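Ticket 607: Desk monitor stays dark after room change
Opened: April 2019
Location: Jetholm, second floor
Status: Closed
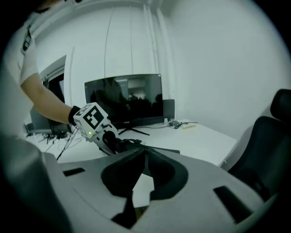 Monitor on the white desk shows nothing when the computer starts. It worked in the old room. The second monitor on the same desk is fine. The user has already tried turning the screen off and on.

Update 1
Asked the user to check that the power strip at the back of the desk was switched on and to reseat both ends of the power cord. No change. The button light on the monitor does not come on at all.

Update 2
Went up to look. Tested the outlets on the strip with a desk lamp. One outlet is dead, and the monitor was plugged into it. Moved the plug over by one. The monitor now powers up but reports no signal.

Update 3
Swapped the video cable for the 2 meter one from the Drurnik box. Picture came up right away. The old cable has a bent pin at the computer end, so it went in the scrap bin. Resolution had dropped to the lowest setting and was put back by hand.

Update 4
Replacement power strip ordered through Chisholm. Until it arrives, please leave the taped outlet alone and don't plug a heater into the strip.

Closing note
New strip fitted, all outlets tested. Both monitors ran through the afternoon with no dropouts. Spare cables for this floor are in the Gruro cabinet, bottom shelf.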